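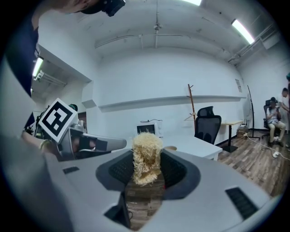 Stetine opens hire of its handheld gripper kit to small labs

If you have ever wanted to teach a robot arm a fiddly household job and then looked at what a second arm costs, this one is worth a few minutes of your day. Stetine, the small hardware outfit behind the Vilusitz line of handheld grippers, has opened its hire program to colleges, hobby groups and small labs, and the first kits go out in October.

The idea is lovely in its simplicity. You hold a gripper in each hand, do the job the way you'd normally do it, and the kit records what your hands did. No robot needs to be in the building. The recordings are cleaned up afterwards and used to train whatever arm you have waiting back at the workshop (or whatever arm you can borrow, which is more often the case with the groups we hear from).

A Vilusitz kit holds a pair of grippers with cameras on board, two sets of finger pads, printed markers for tracking, a charger and a padded case that fits under a desk. A headset can be added to the order for teams who want a head-height view recorded alongside the two from the hands. Each gripper weighs 943 grams with its pads on. That sounds like nothing until you have held a pair out in front of you for a whole morning, and Stetine's own guide suggests swapping operators well before anyone's wrists start to complain.

Hire is $400 a week, shipping both ways included, with a lower rate for registered schools that the company will quote on request. Longer bookings are possible but are being kept short for the first round so that more groups get a turn. There are 31 kits in the pool.

What got us properly excited is how well the soft pads cope with awkward things. Plenty of grippers are happy with a block or a tin. Give them something shaggy or stringy, with no flat side to speak of, and the fun stops. The new Vilusitz pads have a textured face and enough padding behind it to settle around an uneven shape, and in our time with a loaner we picked up scouring brushes, a bunch of parsley, a ball of garden twine and a very tired mop head without once reaching for a different tool. The twine took a bit of practice. Squeeze too early and it rolls away from you, but after a handful of tries the motion felt quite natural, and it was great fun to get right!

"We wanted people to bring us the stuff in the bottom of the cupboard," said Gaëtan Hamel, who leads the hire program at Stetine. "If a task is easy to describe, somebody has probably recorded it already. Send us the messy ones."

Setup is quick. We had both grippers paired and tracking in less time than it took to clear the kitchen bench, and the calibration routine asks only that you point the two markers at each other and turn slowly on the spot. Colour-coded lights tell you when a recording is running. The software, called Awan, shows each take as soon as it is finished and lets you bin the bad ones right away, a real favour to whoever has to sort through them later. It runs on an ordinary laptop, though you'll want a good deal of free disk space.

There are a few grumbles. The finger trigger is sized for bigger hands, and two of our testers had to shift their grip to close it fully. Tracking gets jumpy if you work facing a bright window. The cable cover on the left unit of our loaner was stiff enough that we resorted to a butter knife. Stetine says a smaller trigger is being tested now and will be offered as a no-charge swap once it's ready.

Battery life was better than promised. The spec sheet says 75 minutes and our pair managed 82 before the first warning beep.

Groups who don't have the people to process their own recordings can send them to Skostine, which has signed on as the service partner and will return trimmed, labelled takes. Pricing for that part depends on the volume and wasn't final when we asked, and there is no obligation to use it. The raw files belong to whoever made them.

Bookings open at 9 a.m. through the Stetine site on the first day of the program. Applicants need to name a contact person, list the tasks they plan to record and confirm they have a clear indoor space with decent lighting. School groups should apply through a teacher or lab supervisor.

14 shares | 6 comments

We use cookies to remember your preferences and count visits. Accept | Manage settings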